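4. House rules for recording with the hand-held grippers

Updated December 28, 2022, for the Stokwood kit 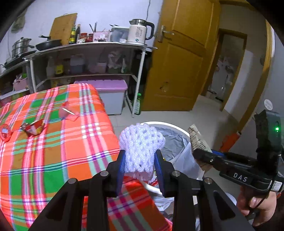
Fig. 4. Foam fruit net held upright between the blue pads, second gripper in the right hand.

I wrote this part after my first 200 takes, so it's mostly stuff I wish I'd stuck to from the start. Please read it through once before you strap in!

1. Put the wrist strap on before you pick up the gripper. Do the second hand last (it's fiddly, take your time).

2. Check the indicator light on each sensor housing. Green means go. Any other color, set the tool down and see section 6.

3. Pinch soft things like fruit nets with just enough squeeze to hold them. I close the fingers slowly and stop as soon as the pads touch foam on both sides.

4. Hold still for a slow count of 4, then move. Urwood throws out takes that start with a jerk, and I've lost plenty that way.

5. Keep both grippers in view the whole time, even if one of them has nothing to do.

6. Let go over the target and open the fingers all the way before you pull back.

Note: Leave the room the way people live in it. Pretuneck asks for real homes, so I don't tidy the kitchen shelf or make the bed. I do put away mail, pill bottles and anything with a name or address on it.

Note: Wipe the pads every 300 grips or so with a barely damp cloth. No soap, it leaves them slick.

CAUTION: Never use the grippers on a kettle or pan that's been on in the last hour. Cold cookware only.

CAUTION: Keep your free fingers clear of the struts when the tool closes. Ouch, yes, I've done it.

New Barbier pads are due in January. Old ones are fine up to 3000 grips, then swap both sides together and log it on the sheet in section 7.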